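September 25, 2021

Started at the back wall. The white ribbed panel had a gray film in the grooves again, heavier toward the top. A flat cloth rides over the ridges and leaves the low part of each groove untouched, so I went back to the narrow brush, one groove at a time, always from the high end down. Slow work. Two buckets of water, the second one with less detergent in it, and then a dry towel folded over the edge of a plastic scraper. The detergent was the Rillico concentrate at half the strength I used in May. At full strength it left streaks that only showed up with the lights on. At half strength I can't find any.

Moved the ladder under the overhead unit at the ceiling and checked the fixings. Four bolts. Three were tight. The fourth took a quarter turn before it stopped. I marked all four heads with a paint pen across the joint, and if one of them moves again the line will break and I won't need to guess. Wiped the metal plate on the unit with a barely damp cloth and kept well away from the label. The last time I cleaned a label with anything wetter I lost half the lettering, and I had to write to Prodwood for the rating.

Power was off at the panel for this, 11 minutes by the kitchen timer. Clock on the radio reset itself, as it does.

Lunch at the bench. Soup from the flask, still warm enough.

After lunch, the shelf by the door. The long one has been sagging in the middle since I put the paint cans on it. Measured the drop with a string pulled tight between the ends: 6 mm. The Lanz brackets are rated well above what is up there, so the shelf is the weak part – it is too thin for the span. I moved the cans to the floor and put the cardboard boxes up in their place. The drop went to 4 mm and stayed there. A third bracket in the middle will fix it, and there is a stud in a usable position, found with the magnet and confirmed with a small nail. Distance from the left end of the shelf to the stud is 61 cm. Writing it here because I will lose the scrap of paper.

Sorted the screw drawers until the light went. The 200 box was full of mixed lengths and I have only myself to blame. Socket heads now live in the top two drawers, wood screws in the next three, and anything with a damaged head went in the can. Found the missing hex key under the drawer liner.

Blagoje Trajkovski called toward evening about the spare ribbed sheet. He wants it for the lean-to and will bring the trailer. I told him to measure his opening first, at both ends, since his last one was out of square. He said he would. The sheet stays against the fence until then, with a block under it.

Knee is sore from the ladder. No other complaints.

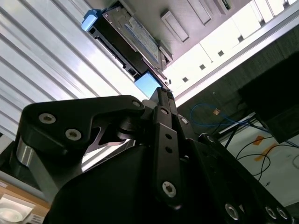
Posted by Bikotance | Filed under: Workshop diary

Tomorrow: third bracket, then the second coat on the door frame if the morning is dry. Need to buy masking tape and one more narrow brush.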